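Ticket: right arm drops out of sync on two-arm tabletop kit
Product: Lovum tabletop kit, evaluation unit
Opened by: Hala Sqalli
Assigned to: Josué Bragança, Jonska support
Status: open

Hala Sqalli, 9:40
We have the kit on a 2-week evaluation. The task is sorting and plugging in power strips, cables and chargers. After 15 minutes or so of teleoperation the right arm starts lagging the left. Lag in the log is 200 ms when it happens. Restarting the control software clears it for a while. 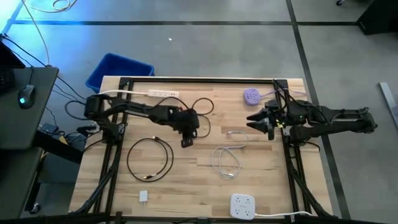

Both arms over the table, green light showing on the right arm.

Josué Bragança, 10:25
Thanks. Please tell us which software version you have, and whether both arms go through the same hub on the control PC. Also check that the arm cables have slack at full reach – a tight cable can cause dropouts on this model.

Hala Sqalli, 11:10
Version is the one that shipped in November. Both arms are on one hub. I ran the reach test to the far rail on each side and nothing pulled tight.

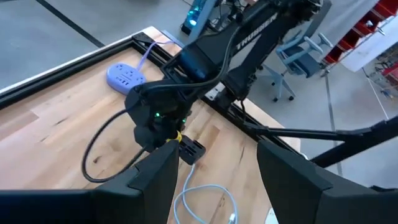 I also swapped the two arm cables at the hub. The lag stayed with the right arm, so I don't think it's the port.

Josué Bragança, 11:50
Agreed. Please set the command rate to 200 Hz on both arms in the config file. The right one may have kept the factory default. Then run the same task again and send the log.
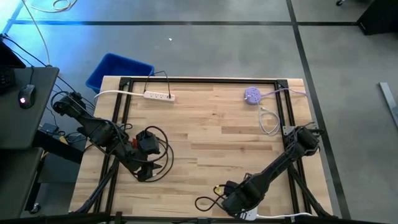 Table layout with the power strips at the back and front.

Hala Sqalli, 14:05
Config changed, log attached. Kerstin Halvorsen will be the contact here tomorrow.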